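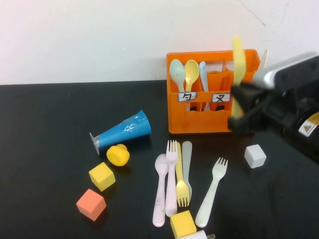
How Clornton Kids Learn to Set a Table
Project report by Yamuna Poduval

I picked this topic after watching my little brother Satish put every fork we own on one plate. Our class had to study a habit that gets passed down at home, and I figured mealtimes would be easy. They were not!

I asked 40 families in Clornton who sets the table and when they started. Most parents said about age 6, though a few had kids carrying napkins at 3 (usually with a lot of dropping). My partner, Ilango Sastry, typed up the answers, and we argued for a whole Monday over whether "brings the ketchup" should count. We left it in.

The part I liked best was how different the rules were. Two families always put the spoons out first. One grandmother wouldn't let anybody sit until the water was poured – even guests. Only 2 families had no rules at all, and both ate in front of the TV.

If I did this again I'd talk to the kids too, because parents remember things in a pretty generous way. Ms. Ragnarsson has our survey sheets if anyone wants to read them.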